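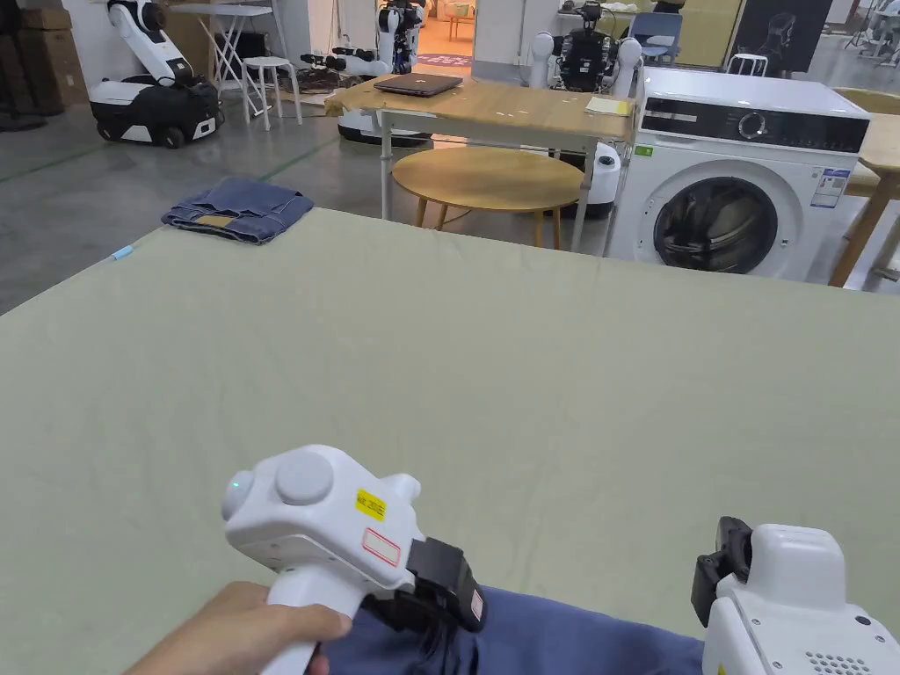

Navy piece on the green sheet, jeans waiting on the floor.

Wed 13 June

Laundry corner, second go at the folding surface. I promised myself I would write this up before supper while it was still fresh, so forgive the handwriting if you are reading the paper copy, and forgive the length whichever copy you have.

The main thing I wanted to settle was the cover. Back in May we folded straight on the bare top and everything slid around on us, and then we tried the fuzzy blanket from the Gronwood box, which had the opposite trouble and hung on to every cuff and hem. The sage green sheet is a very nice middle ground. It lets a dark cloth travel a little when you want it to, and it stays put when you smooth the fold down with a flat hand. It is also a pleasure to look at all day, which I know is no kind of measurement, but we do spend a lot of hours over there and I'm counting it. Navy shows up beautifully on it. The pale gray towels less so, and I would like to try those again in the morning when the light comes in from the other side.

Folding order, for anyone picking this up after me: lay the piece with its long side along the near edge, pull the two near corners out until the edge is straight, and only then bring the far side over. I went at it the other way for the first 8 pieces and got a lovely crisp fold with a crooked bottom every single time. Once I switched I had to redo only 3, and two of those were the old stretched T-shirt that has never folded square for anyone.

Jeans are still a pain. The waistband is so much thicker than the legs that the whole stack leans, and by the fourth pair you have a little staircase. Putting every other pair in the opposite way around helps a good deal. I would also like us to fold them in thirds and see if the Wandon shelf will take them — by my tape the shelf is 28 cm deep and I think they'll just go, but I haven't tried it and the tape is the bent one.

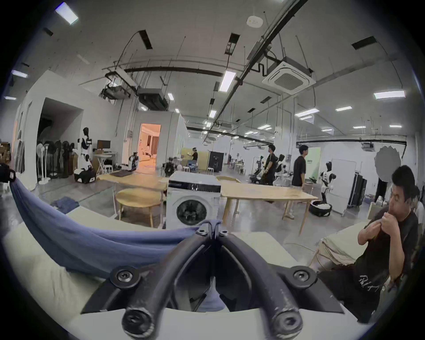

Blue cloth is where most of my afternoon went, partly because it is so soft that it wants to droop the moment it leaves the surface, and I do love it for that even while it drives me up the wall. My notes from May say to pick it up by the middle of the short side, and I no longer agree with myself. A long piece does much better held at both ends, so that it hangs in one long slanting fold over the pale surface and you can see where the slack is before you lay it down. Held in the middle it just makes a tent. I'd like the Sepúlveda sheet of instructions changed to match, and I'll pencil it in on the copy by the door until somebody has time to type it.

We also had a friendly disagreement about whether "jerkness" should stay as a column in the log. For newcomers, Jerkness is our own silly name for the score we give a fold when the cloth had to be tugged into place, 1 being smooth and 4 being a wrestling match. I vote to keep it. The blue cloth went from mostly fours to mostly twos with the new hold, and I wouldn't have noticed that from the timings at all.

Odds and ends. Please don't stack finished pieces on top of the washing machine, they pick up creases from the front edge. The lint brush needs a new roll. Still to do: gray towels in morning light, jeans in thirds, and one more try with that T-shirt before it goes into the rag bag.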